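Ticket 1257
Product: Relon countertop water filter, with Usta cartridge
Opened by: Efthymia Pappas
Status: Reopened by customer
Subject: Low flow and "replace filter" light, again

Original message

The filter light came on Saturday morning. The cartridge is rated for 600 gallons and I live alone. I don't drink like a racehorse. Flow has dropped to a thin dribble and a saucepan takes forever. Before you tell me to buy a new cartridge, please tell me how the light decides. Does it measure water, or does it just count days?

Reply from Sarkudari Support

Thank you for reaching out. Please replace the cartridge and hold the reset button until the light turns green.

Customer

You didn't answer the question. I held the button with the OLD cartridge still in. Light went green. So the light will believe anything I tell it. The flow didn't change, and that's the part I care about.

Support

The indicator runs on a timer and does not measure volume. For low flow, please check the following:
Faucet aerator clean
Supply hose not kinked
Inlet screen free of sediment
Cartridge seated fully, arrow pointing up

Customer

Thank you, a timer. The box says "smart monitoring," so you may want to have a word with whoever writes the box.

Results, in your order. Aerator: soaked in vinegar, no change. Hose: straight. Inlet screen: I didn't know there was one, and the manual doesn't show it. Found it behind the hose nut. There was grit in it. Rinsed it, and flow came back maybe halfway. Cartridge: seated, arrow up.

With the cartridge out, full flow. With it in, half. So now I suspect the cartridge, but I'd like to know why it clogged this early. The house was built in 1965 and I assume the pipes were too. Would a Wumbei prefilter help, or is that just one more thing to buy?

Attached, kitchen table and trash.
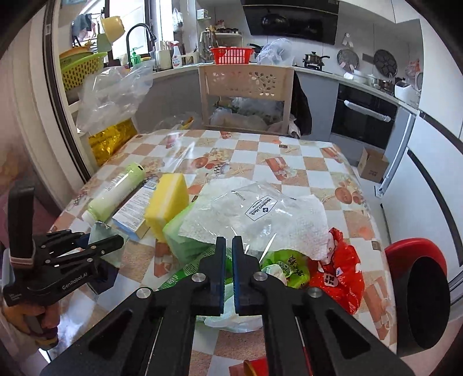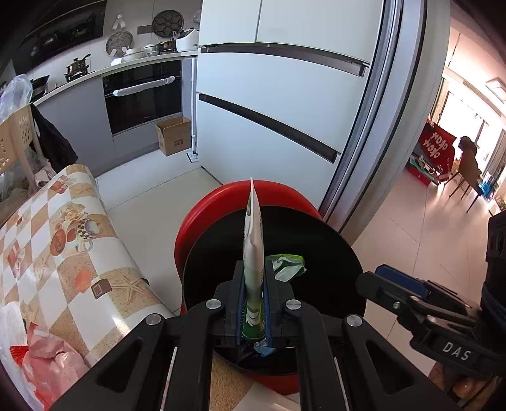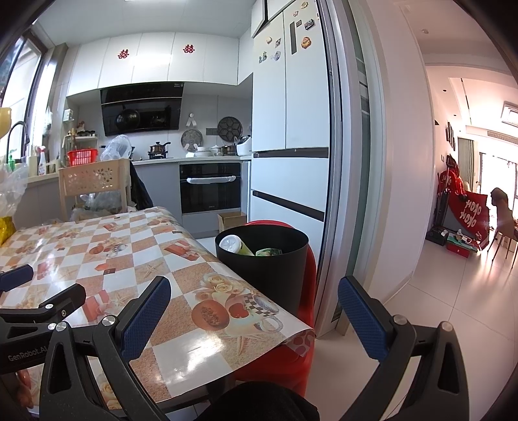 Support

Old pipes may shed sediment. A prefilter may extend cartridge life.

Customer

"May" twice in two sentences. I'll run it 2 weeks with the clean screen and no prefilter, then check the screen again. If there's grit, I'll think about the Wumbei. If there isn't, I want a replacement cartridge from you. Please leave this ticket open. The last one closed itself overnight.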